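Cleaning and freeing up the sliders on a panel board

Applies to: any board with interlocking panels and slider knobs running in slots
Time: 50 minutes if you take a panel out, much less if you don't
Written by Shiela Manalo, with corrections from Wálter Cusi

The two sliders are the part of the board that gets complained about most. A knob drags, or stops short of a number and needs a second push. Usually it's grit in the slot, and you can deal with that from the top without undoing anything. Try that first.

What you need

A soft brush, 13 mm wide or less (a clean watercolour brush is fine)
Two lint-free cloths
Isopropyl alcohol
Wooden toothpicks
A small screwdriver that properly fits the screws on your board
A shallow tray for screws
Masking tape and a pencil

Don't use spray lubricant. We tried it on the Silton board and the slots filled with grey paste within a month.

Before you start

Turn the board off and unplug anything plugged into it. If there is a number on the display, write it down first, along with where both sliders are sitting. You will want to put them back where you found them, particularly if someone is halfway through a set of exercises.

Clear enough bench that you can turn the board end for end. Pick it up by the handle with your other hand under the far end -- the handle alone puts a twist through the joints between the panels.

Check which slider is the problem. Move each knob the full length of its slot, slowly, with one finger. Push along the slot and not down on the knob. Note the number nearest to where it catches. A knob that catches in the same place every time has something in the slot at that spot. A knob that drags all the way along needs a general clean.

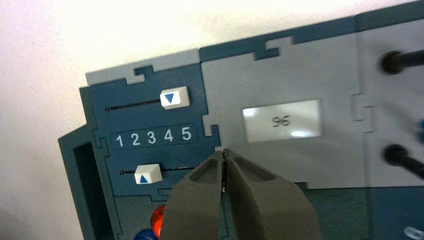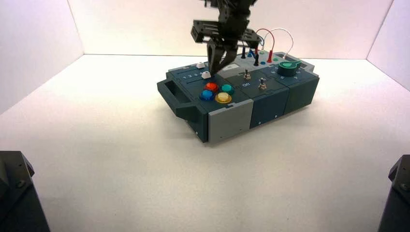
The two white sliders and their printed numbers.

Cleaning from the top

1. Move both knobs to the left end. Brush the open part of each slot from left to right, lifting the brush at the end so the dirt comes out with it.

2. Move both knobs to the right end and brush back the other way.

3. Run a dry toothpick along each slot. Keep it nearly flat. If it snags, stop and work at that spot from both sides. Don't lever against the edge of the slot, as it marks easily.

4. Dampen a corner of cloth with alcohol and wrap it over a fresh toothpick. Run it along the slot twice, then leave the board for 16 minutes.

5. Wipe the tops of the knobs with the damp cloth. Go lightly over the blue triangles and the white numbers. Amado Navarro rubbed the "3" half off an older board this way and it had to be relabelled with a paint pen.

6. Move each knob end to end ten times. If it runs freely, you're done. Skip to the last section.

Taking the slider panel out

Only do this if the knob still catches. The panels lock together with tabs, so the order matters.

Put a strip of masking tape across each joint around the slider panel and draw a pencil line across it, then slit the tape along the seam. That gives you marks to line up later.

Take out the screws holding that section and lay them in the tray in the order they came out. They may not all be the same length. Lift the panel straight up, a little at each corner in turn. If one side won't come, it is still hooked under its neighbour, so press it back down and start from the opposite corner.

Don't pull the panel away once it's free. There may be a lead underneath. Prop it on its edge, brush out the underside of both slots and check for a bent or chipped runner. Maribeth Talavera keeps spare runners in the drawer marked Ocampo.

Refit in reverse, starting all the screws by hand before tightening any of them. Snug is enough. Overtightening pinches the panel and you will be back where you started.

Finishing off

While you have the alcohol out, wipe the caps of the round push buttons and the collars around them. Use a separate cloth for the display window and keep it dry. The glossy face shows every smear.

Set the sliders back to the positions you wrote down, turn the board on and try each control once. Peel off any remaining tape and enter the job in the log with the slot you worked on.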